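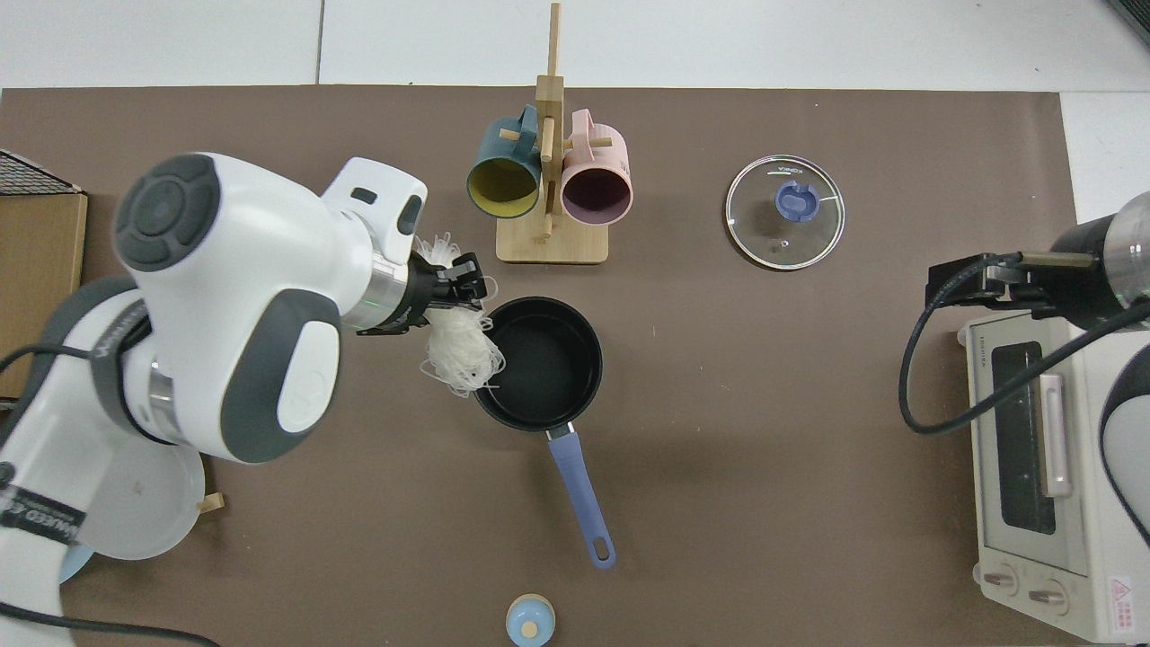 5 min read

Rice noodles are among the cheapest suppers in Semstead. At Kołodziej, the corner shop on the market square, a packet costs 79p, up from 78p in January.

Most need no real cooking. Boil the water, turn off the heat, add the noodles and cover the pan.

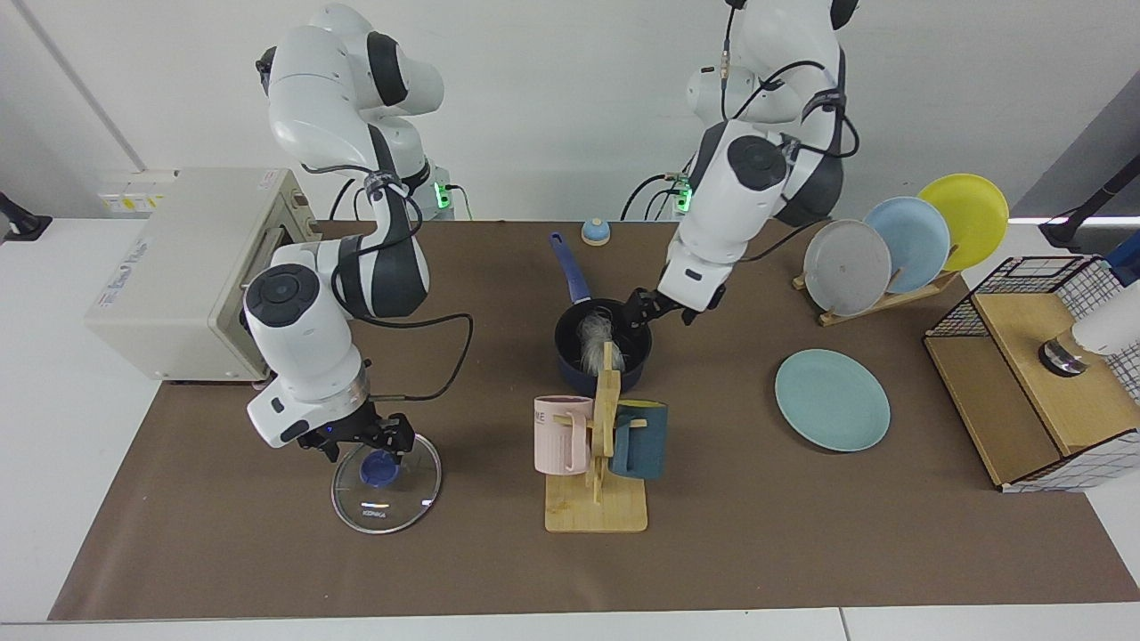 A glass lid with a metal rim.

Thin noodles are ready in five minutes – thicker ones take longer. Drain them and rinse under the cold tap.
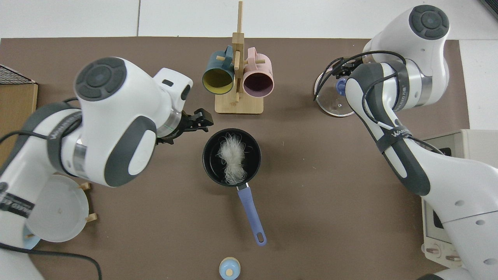 Small kitchens, small pans

Many flats above the square have no full cooker. Tenants get by with one ring and a worktop oven, and a tray of vegetables roasts well enough in either size sold locally.
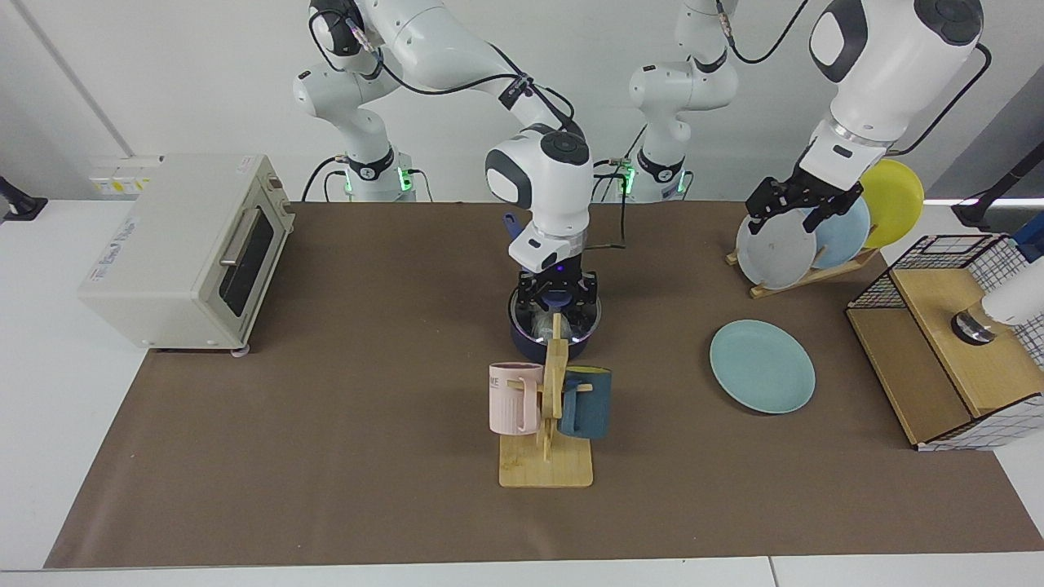

A worktop oven with a glass door.

Leftover noodles keep until the next day in a covered bowl in the fridge.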